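Search this site
Search
Enter keywords

The Black-Rimmed Dishes, and the Rest of the Cupboard

Hello and welcome to the dish page! If you came over from the garden pages, yes, it's still me, and no, I haven't given up on the beans. I just spent most of the spring with my head in the kitchen cupboard and wanted to put it all down somewhere before I forget which piece came from where.

I started buying odd dishes when I moved into the apartment on Lancombe Road and owned exactly two plates, both chipped. My plan was to get a proper set, all matching, eight of everything in a big cardboard box. I went to the store, stood in front of the boxes for the longest time, and came home with a dish brush. A week later I found one cup with a black rim at the Saturday market in Cetlow and that was the end of the matching set idea (well, sort of, because I then spent years looking for things that matched the cup).

So the rule, if you can call it that, is white with a dark line at the edge. The line can be thick or thin. It can be black or it can be that inky color that looks black until you put it next to real black. My sister says this isn't a rule at all and I would buy anything white if it was under three dollars. She has a point. But I've turned down plenty of gold rims in my time, and one very handsome green one that I still think about when I'm doing the washing up.

A lot of people ask where I find things. Mostly at markets, and at the Dollex when they clear out their kitchen shelves in July and put it all on folding tables by the door. You have to dig. The good pieces are always under the gravy boats. I also had a lucky year with Kaczmarczyk, the restaurant supply place behind the bus station, which used to sell off single pieces from broken sets. They'd wrap every saucer in about half a newspaper and wouldn't hear of you paying extra for a bag. They've stopped doing the singles now and I'm still a bit sore about it.

The spoons are another story. I never meant to collect soup spoons! I like them for soup, of course, but I also use them for serving jam, for scooping rice into the pot, for resting a tea bag on, and for tasting anything that's too hot to taste off a metal spoon. Once you have one in the house you reach for it ten times a day. I keep mine standing in a cup by the stove, handles up, and guests always pull one out to look at the handle before they've even sat down.

Oh, and the gray checked cloth. It's the one I use for everything, because white dishes on a white cloth disappear, and white dishes on my flowered one look like they're at somebody's aunt's birthday. The gray lets you see the rims properly. It does need ironing, and I don't always get to it as often as I should.
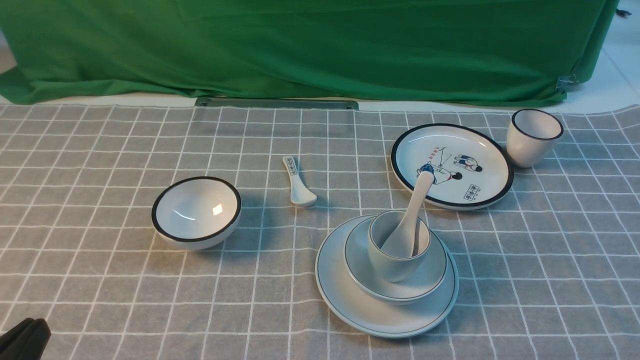
Page last changed: 2 June 2024

My favorite corner of the collection, all on one cloth. The bowl with the thick black rim is the piece I'd save from a fire, and the plate with the two cartoon figures is the one everybody wants to talk about.

A few more lines about the pieces, since I get letters.

The bowl. It's a cereal bowl in the morning and a noodle bowl at night and there's nothing clever about it, it just has a very nice shiny inside and a good heavy line around the top. I paid two dollars for it. The woman at the stall wanted three and then noticed she'd priced it at two herself, so we had a laugh about that and I bought a colander from her as well to be fair. I've had bigger bowls and fancier bowls since and they all end up at the back.

The picture plate. I don't eat off this one, although I did once, with toast, and felt guilty the whole time. One figure is crouching and the other one is kneeling in blue and white, and there's a bit of small writing up in the corner and a little caption box lower down. I'm not going to pretend I know the story behind it. I've had several theories sent to me by email and no two of them agree! If you recognize it for certain, please write, and tell me how you know. It usually lives on the shelf over the radiator, propped on one of those wire stands, next to the cookbooks.

The cup with the black rim. This was the very first one, the Cetlow one, so it's the grandmother of the whole cupboard. It gets a bit narrower toward the bottom, and I like how that sits in the hand. I drink my second coffee out of it. The first coffee goes in a mug the size of a bucket, because I'm not fit to be trusted with anything nice before eight.

The stack. Large plate, then the little saucer-bowl, then a cup, then a spoon in the cup. I stack them that way in the cupboard too, one stack per person, and when somebody comes to eat I lift out a whole stack and put it down in front of their chair. It saves so much walking back and forth. The lines on the plate and the saucer-bowl are thin ones – I bought them later, when I'd gotten a little pickier – and they make the thick black rims look bolder than they really are. I go back and forth on whether the two kinds belong together. This month I think they do.

The spoons again. There's one lying by the bowl with small dark blue characters printed on the handle, and the one standing in the cup has a blue pattern at the tip. I used to think the printed kind would fade in the wash, so I did them by hand for a whole winter, very carefully, with a cloth. Then I got tired of it and they went in the machine with everything else. So far so good, but please don't take that as advice if yours are old or were your mother's.

I promised a word about storing things too. Put a paper napkin or a coffee filter between plates if you stack them high. I didn't for years, and I have a whole pile of plates with little gray scribbles in the middle to show for it (baking soda on a damp sponge helps, give it time, don't scrub like a maniac). Cups shouldn't hang from hooks by their handles if you have a cat, and plenty of mine don't have handles anyway. And don't put a bowl inside a bowl that's nearly the same size while they're still warm from the dishwasher! I had two of them stuck together from a Thursday until the following week. Ice water in the top one and hot water around the bottom one got them apart in the end, after I'd already priced a hammer.

A few of you wanted to know what it all adds up to. I made a list last winter and got to 263 pieces, counting lids. That's more than I thought and I'm not sure I should have looked. There are doubles in there, and I'd like to pass some of those on, mostly small saucers and a run of plain white side plates without a line, which I bought in a weak moment. I won't ship them, I've tried it and it broke my heart and one lid. But if you're near Cetlow you're welcome to come by and pick some out, and I'll put the kettle on.

Still looking for: a teapot with a black rim that doesn't dribble, one more saucer-bowl with the thin line, and a small square dish for soy sauce or buttons. If you see any of these on a folding table somewhere, grab them for me and I'll pay you back, plus cake.

Next I want to get the blue and white things out from behind the baking pans and give them a page too. It may take me until July, the way the beans are going.

Burgi Hollenstein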